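Buscar en el repositorio Buscar

Enseñanza por teleoperación de agarre de objetos blandos
Jocelyn Tiongson y Dindo Pascual. Proyecto Karnorus, informe final
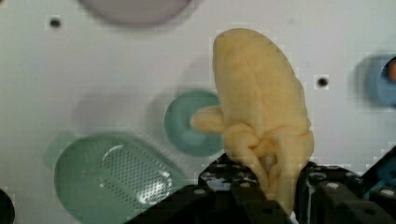

El operador guía la pinza a distancia y el sistema registra la posición de las articulaciones junto con la imagen de muñeca. Se grabaron 400 demostraciones; 11 se descartaron por pérdida de sincronía. En piezas de goma conviene cerrar los dedos sobre la base, pues el cuerpo se deforma. Queda pendiente repetir el ensayo con guiado manual.

Última actualización: noviembre
2 comentarios · 11 compartidos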